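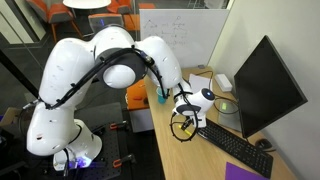 Pletard Sit-Stand Desk Frame: Six Weeks Up and Down

Posted February 15, 2026

I didn't want a standing desk. I'd like that on the record before I say anything kind about one. I have been sitting down to work for most of my adult life and I consider myself good at it. But my lower back filed a complaint in January, the physical therapist used the phrase "at your age," and before the week was out I had paid 416 dollars for a pair of motorized legs.

Legs only, mind you. Pletard will sell you a top to go with them, in three shades of fake something, but I already had a top. It's a slab of beech that Roald Strömberg gave me when he moved out of Trorville, and it had spent years on a pair of sawhorses in my spare room, where it wobbled every time I typed a capital letter. The plan was to screw the slab to the legs and become a healthier person.

Putting it together

The box is one box, which sounds like a plus until you try to get it up a flight of stairs. I ended up opening it in the hallway and carrying the pieces up a few at a time, muttering. Everything was well packed. There's a cardboard tray for the hardware with each kind of screw in its own labeled bag, and the labels match the manual. I've bought furniture from much fancier outfits that couldn't manage that.

The manual itself is mostly drawings of a bald man with no face. He is calm throughout. On page 6 he turns the whole desk over by himself, smiling, or he would be if he had a mouth. Get a second person. I got Leonie Baumgartner from next door, who lifted her end like it was a tray of sandwiches and then watched me struggle with mine.

If you're using your own top, you have to drill. Pletard includes a paper template for the pilot holes, and it's fine, except that it came folded into eighths and the creases threw my marks off by enough to matter. Iron it first. I'm serious. Low heat, no steam. I redid two holes and filled the bad ones with toothpicks and wood glue, and since they're on the underside only you and I will ever know.

The crossbar adjusts for width, and it wants to be set before you tighten anything else. The manual mentions this one step after telling you to tighten everything else.

Going up

The motors are quiet. Not silent, whatever the box says, but it's a low hum that didn't bother anyone on a call. Lovisa Nyberg, who was on the other end of one, asked why I was slowly rising. So the sound is fine and the dignity is up to you.

From sitting height to standing height takes long enough to pick up your coffee and not long enough to drink it. Pick up the coffee, though. The start and stop are smooth enough that a full mug would survive, I think, but the slab is pale and I don't want to find out.

There are four memory buttons. I use two. The third I set by accident to a height that would suit a toddler, and I have never figured out how to clear it, so now and then I brush the wrong button and the whole thing starts sinking toward my knees. Tapping any other button stops it.

It also has an anti-collision feature, meaning it's supposed to stop and back off if it meets something on the way down. I tested this with a plastic storage bin. It stopped. I tested it with a cushion, and it squashed the cushion flat and seemed pleased about it. Move your soft things.

Wobble

This is what everybody asks about, so let me be boring and thorough. Sitting down, there's none. At my standing height (I'm on the short side of average), there's a little sway front to back if I lean on the edge and hardly any side to side. Ayane Mizuno, who is a good deal taller and owns the rival Clidix frame, came over and cranked mine up to where she'd use it. Up there the monitor did a small hula when she typed. She says her Clidix does the same and that she stopped seeing it after a month. She also types like she's putting out a fire.

The feet have leveling pads, which you'll need if your house is old. Mine is old. Setting them took me half an evening with a spirit level and a flashlight in my teeth, and it made more difference to the wobble than any amount of tightening bolts.

Cables

Ah, well. Nothing in the box helps you here, apart from two sticky clips that let go within a day. A desk that moves needs slack in every cord, and slack looks terrible. I bought a Uzor cable tray, the kind that screws to the underside, and ran everything into one power strip so that only one cord has to make the trip to the wall. Do this at the beginning, while the top is upside down on the floor and you can reach it. I did it at the end, lying on my back, with sawdust falling in my eyes.

Check your longest cord at full standing height before you walk away, too. My desk lamp went up with everything else until its cord ran out, and then it stayed where it was while the desk kept going.

Do I stand?

Some. The first week I stood for hours, got sore feet, and told everyone I met. The second week I stood for the dull calls. Now I've settled into 60 minutes or so in the morning and another stretch after lunch, when I'd otherwise be asleep. Eimear Lynch told me to get a rubber mat and stop standing in socks on bare boards like a flamingo, and the mat has helped more than I'd like to admit to her.

My back is better. I was also doing the exercises the physical therapist gave me, most days, so I can't tell you which one deserves the credit. The exercises were cheaper.

The warranty

Pletard covers the motors for 3000 cycles or five years, whichever shows up first. At my rate of a few trips a day, I believe the cycles will get there before the years do, and I can't find any way of making the controller tell you how many you've used. I wrote to ask. They sent back a link to the manual and its bald man.

Would I buy it again? Yes, if I already had a top I liked. If you're starting from nothing, price up the complete Clidix first, because once you've added a slab, a tray and a mat to the Pletard the gap gets small. If you're very tall, try one in person and type something angry on it.

Four stars out of five. I took one off for the template.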